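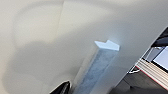
Pale grey-beige housing with a narrow bar rising beside it. Photo: Skultwood.

Skultwood to Move Customer Service Team to Grurkstead

GRURKSTEAD, 2025-02-28. Skultwood, a supplier of interior doors and door hardware, will move its customer service team from Lirneck to a leased floor in Grurkstead in March. The move affects 50 employees. All of them have been offered the same jobs at the new address, with no change in pay or hours.

The company has outgrown its Lirneck office, where customer service and the order desk share one floor. After the move, the order desk will stay in Lirneck and take over the full space. Warehousing and deliveries are not affected.

"Our customers should not notice anything except a different return address on their mail," said Līga Kivi, managing director of Skultwood. "The phone numbers stay the same, and so do the people who answer them."

The new lease runs for two years, with an option to extend. It covers office space, meeting rooms and storage for sample doors. The landlord, Avotiņš, will handle heating, cleaning and building security under the same contract.

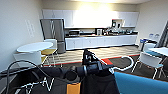
Employees who now walk or bike to work in Lirneck will be able to claim a monthly travel allowance for the length of the lease. Those who drive will have parking permits for the lot behind the building. Shift times will be set so that staff who depend on the bus can make the first and last departures.

"We asked people what would make the change hard for them, and travel came up more than anything else," said Jaanus Rätsep, head of personnel. "The allowance came out of those talks."

Customer service will close at noon on the last working day before the move and reopen the next working morning. Orders placed online during that time will be processed as usual. Customers with an open warranty claim do not need to send their papers again.

Returned samples should be sent to the Lirneck address until the end of March. After that, they should go to Grurkstead. Labels already printed with the old address will be accepted, but handling may take two extra days.

Skultwood sells interior doors, frames, hinges and handles to builders and building supply stores.

Press contact: Kaja Dambrauskienė, Skultwood, Lirneck office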